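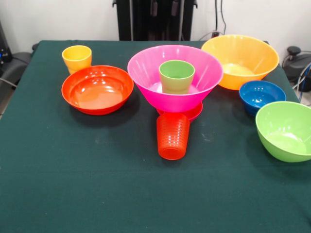
Geltum Amcombe Vocal Looper
Sold by Wudosside Music
In stock – ships from our store

We put off carrying this one. Loop pedals for singers tend to promise a whole choir in a box, and most of them deliver a muddy copy of whatever you did wrong in the first bar. The Amcombe is better than that. How much better depends on how steady your timing is, and no pedal will fix that part.

What it does: you plug in a mic, stomp, sing, stomp again, and the phrase repeats. You can stack up to four layers. Undo takes off the last one only, so if you flubbed the second layer and didn't hear it until the fourth, you're starting over.
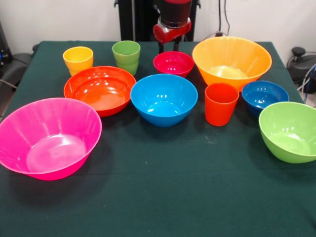
The maker says the harmony feature "follows your voice naturally." Min-kyu Jang, who writes and records at home in Korean and English, had our demo unit for a month in June and used the harmony on 2 songs. He liked it low in the mix on long notes. On anything fast, he said, it sounded like a second singer reading the words off a napkin. We'd call that fair. If harmony is the main reason you're shopping, come in and try it before you pay.
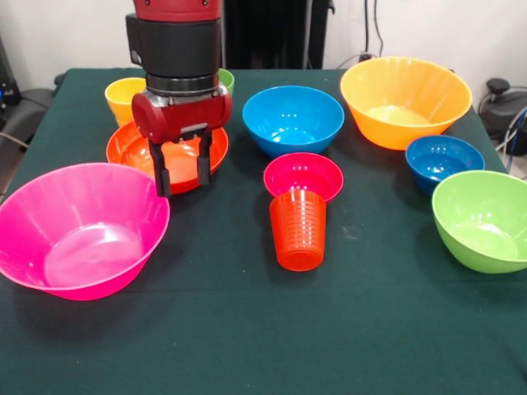
Orange-red bowl, with the yellow and green cups behind

Specs
Inputs: one XLR, one 1/4 inch
Outputs: stereo 1/4 inch
Layers: 4
Saved loops: 31
Footswitches: 3
Phantom power: yes, on a switch at the back that is far too easy to bump
Power: wall adapter only, included
Battery: none, whatever the older listings say

The adapter cord is short. Plan on an extension if you play anywhere the outlet is behind the bar.

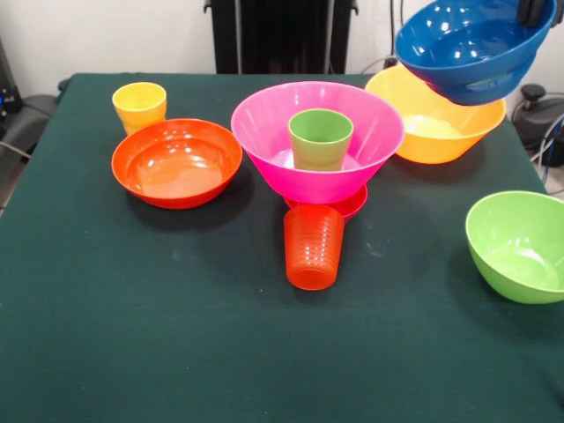 Is it worth the extra money over the plain Geltum looper? For a guitar player who sings a little, we doubt it. The cheaper one sounds the same to us on guitar. For a solo singer who builds songs out of voice alone, the mic input and the phantom power save you from carrying another box, and that counts for something on a bus.

Customer notes
Bríd Mulligan: "Solid switches. The screen is useless in sunlight. I taped over it."
Innes Halliday: "Returned mine. The reverb can't be turned all the way off, and I wanted it off."

Innes is right about the reverb. We asked Geltum for a fix and were told one is planned. Buy it for what it does now.

Returns accepted with the original box and adapter.
Page updated 2023-10-15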